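Cell 2 inspection after gripper overtravel
Site: Prosau, bench hall
Date: July 21, 2023
Inspected by: Frida Frandsen
Second person: Hanyu Xue
Released by: Gunnlaugur Frandsen

Reason for inspection
The arm drove down past its set height during a pick from the bowl and did not stop on the force limit. Hanyu Xue pressed the stop button. No one was hurt. The old bowl split and one finger pad tore. The cell was locked out until this list was finished. The previous full inspection was in June and had no open items.

1. Lockout and power
Main switch off and tagged before hands went into the cell – OK
Stored air released – N/A, electric gripper
Key held by the inspector – OK
Comment: The tag was an old one with Ingvar Arnardóttir's name still on it. Replaced. Please throw old tags out when the job is closed.

2. Stop circuit
Stop button on operator side – OK
Stop button on back side – OK, stiff
Stop holds after button is released, needs a manual reset – OK
Comment: The back button works but takes a hard push. Order a new one from Drineck. It can stay in service until the part comes in, but test it at the start of each shift.

3. Acrylic walls and base sheet
Walls free of cracks – OK
Corner brackets tight – OK after work
Base sheet flat and not lifting – OK
Edges free of chips – OK
Comment: One bracket could be moved by hand. Tightened and checked again the same afternoon. The walls keep objects in. They do not keep people out, and they are not rated as a guard. Two operators told me they thought they were. Hjalti Sveinbjörnsson will change the wording on the cell card.

4. Arm and wrist
No play at the wrist with power off – OK
Housing free of cracks – OK
Cable has slack through full wrist turn – OK
Cable free of rub marks – FAIL, fixed
Comment: Light rubbing where the cable passes the housing. The jacket was not cut through. Moved the tie and ran the wrist end to end with no contact.

5. Gripper
Mounting plate screws at torque – FAIL, fixed
Fingers straight – OK
Pads whole – FAIL, replaced
Fingers open and close without sticking – OK
Comment: Two plate screws were under torque. I don't think this caused the overtravel but it would have made the force reading worse. Both pads replaced, not only the torn one. Pads came from the Khasawneh kit in the drawer, and that kit is now empty.

6. Force limit and height limit
Force limit present in the running program – FAIL, fixed
Height limit present in the running program – FAIL, fixed
Limits trip when tested on the foam block – OK
Comment: This is the fault. The program had been restored from a backup after the controller was changed, and the backup was older than the limits. The log shows 1,899 cycles run that way. All of them finished normally because the objects were soft or the height happened to be right. When the bowl was swapped for a deeper one, the pick height was edited by hand with a wrong sign, and nothing in the program was there to catch it.
Limits put back in from the Lorker controller sheet and read out loud by two people. Tested 10 times on the block with the speed turned down. Tripped every time.

7. Work objects
Bowl free of splits and splinters – OK, new bowl
Foam block whole – OK
Other objects on the list only – OK
Comment: The split bowl is bagged and labeled in the office. Do not throw it out before the report is signed.

8. Paperwork
Cell card matches running program – FAIL, open
Backup made after repair – OK
Old backup marked do not use – OK
Comment: The card still shows the old pick height. Until the new card is printed, go by the sheet taped to the controller door. Form 227 is filled in and in the binder.

9. Return to service
Dry run with no objects, low speed – OK
Run with objects, low speed, one person at the stop button – OK
Run with objects, normal speed – not done yet
Comment: Cell 2 is released for low speed only. Normal speed waits on the new cell card and Gunnlaugur's signature. Anyone restoring a backup on any cell from now on checks both limits before the first cycle and writes their name in the log. The same check is still to be done on the other cells that had controllers changed in June – Hjalti has the list.

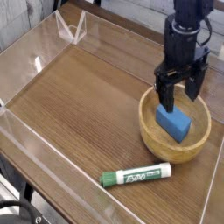
Open items are the stiff stop button, the cell card and a new pad kit. Ingvar will order the button and the kit together. If the arm pushes harder than you expect at any point, press stop first and call me after. Leave the arm where it is, so the position can be read off the controller before anyone moves it.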